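Tombridge Chaplaincy Trust opens autumn course in faith writing and blogging

TOMBRIDGE, August 5, 2025 – The Tombridge Chaplaincy Trust has opened applications for Words for the Journey, a ten-week evening course for people who wish to write publicly about their beliefs. It will be held at Trancombe Hall and is open to members of any church, and to those who belong to none.

The course has 18 places. Participants will set up a blog of their own in the first session and publish at least one piece before the last. Teaching will cover personal essays, writing about family and friends with their consent, replying to readers, and the basics of copyright.

Mitali Mondal, Director of the Trust, said: "Many people in our congregations keep journals that no one else has read. We would like to give them some practical help and a friendly group to read their work to."

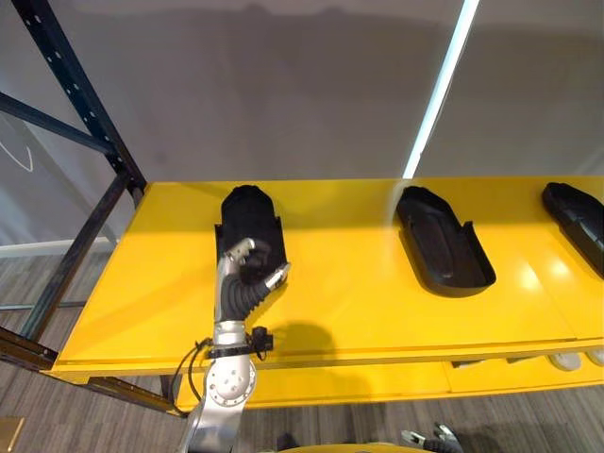

Sessions will be led by Amber Smits, who has edited the Trust's online magazine for four years, with guest evenings from the essayist Ainhoa Peñalver and the hospital chaplain Valentin Lanz. A pilot held last year drew 53 applications, and several of those who took part still write each month.

"People worry that they need a dramatic story," said Ms Smits. "Most of the posts our readers write in about are on quite ordinary matters, such as a difficult week or a hymn they had forgotten."

The fee is £40, payable in two parts. Bursaries are available, and applicants need not give proof of income. Laptops can be borrowed during sessions on request.

Application forms may be collected from Trancombe Hall or requested from the Trust's office.

Media enquiries: Zarmeena Satti, Communications Officer, Tombridge Chaplaincy Trust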